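NOTICE TO RESIDENTS OF KINYUA HOUSE
Concerning the Use of the Common Kitchen

It has come to the attention of the Office of Residence that the patterned plate has again been used for toast.

Residents will recall that the plate was left to the House by its first warden on the understanding that it be washed after supper every evening, whether or not anyone had eaten from it. This condition has been observed for 139 years. The Office does not propose to be the first to let it lapse, and it asks residents of all floors to conduct themselves accordingly.

The plate is blue and white. It is not to be confused with the plain white plate, which belongs to Mr. Mugo of Room 21, or with the green one, which belongs to the House and may be used by any resident in good standing.

On the evening in question, the Office has established the following. Mr. Kimutai Mugo came down to the kitchen at 7 o'clock and found Mr. Évan Masson at the table with the patterned plate before him. There was a slice of toast on it. Mr. Mugo stated that he said good evening. Mr. Masson stated that he did not hear this, on account of the toast.

Mr. Mugo then pointed out that the vine had moved.

The Office wishes to be precise on this matter. The vine on the plate has always grown from the bottom and leaned to the right. Mr. Mugo, who has dried it on most evenings for seven years, maintains that a tendril near the rim had put out a further curl, and that the curl was reaching for the crust. Mr. Masson maintains that it had always been there. Both gentlemen signed their statements, and both asked that the other's be struck from the record. The Office has kept them in one folder.

The register of the plate, begun by the first warden in pencil, was brought up from the Skesville storeroom and consulted. Her drawing shows fewer leaves than can be found on the plate at present. A note in the margin, in the same hand, reads: "Does better in company." The Office had taken this to be a remark about a niece.

The table and the rack:

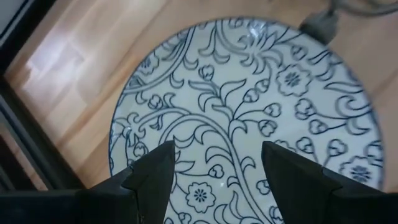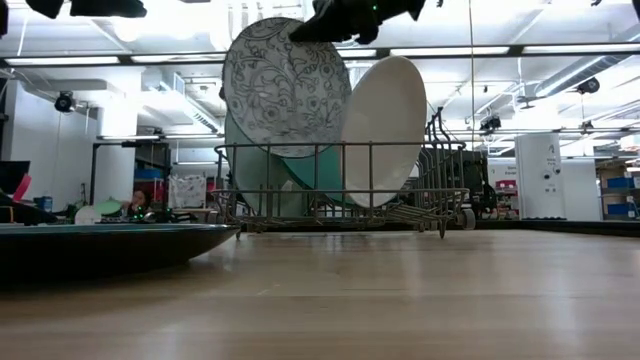
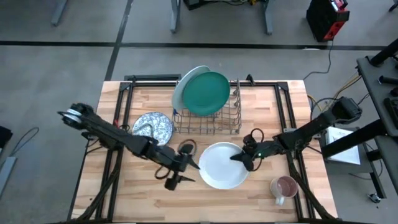 Having considered the statements and the register, the Office has reached the following decisions, which take effect at once and will be reviewed in March.

The patterned plate shall be washed after supper as before. It shall not stand alone in the rack overnight. Any resident who finds it alone is to place another plate beside it - the green one will do - and go quietly to bed.

Toast is permitted on the plate once a month, plain, without jam.

Mr. Masson has been asked to apologize to Mr. Mugo for not hearing him. Mr. Mugo has been asked to say good evening a little louder. The two have been assigned to the washing and the drying respectively until further notice, and the Office notes that neither has yet applied to be excused.

Residents who observe a flower where there was none before should inform the Office in writing. The form is kept in the drawer under the kettle. Please do not attempt to scrub it off.

By order of the Office of Residence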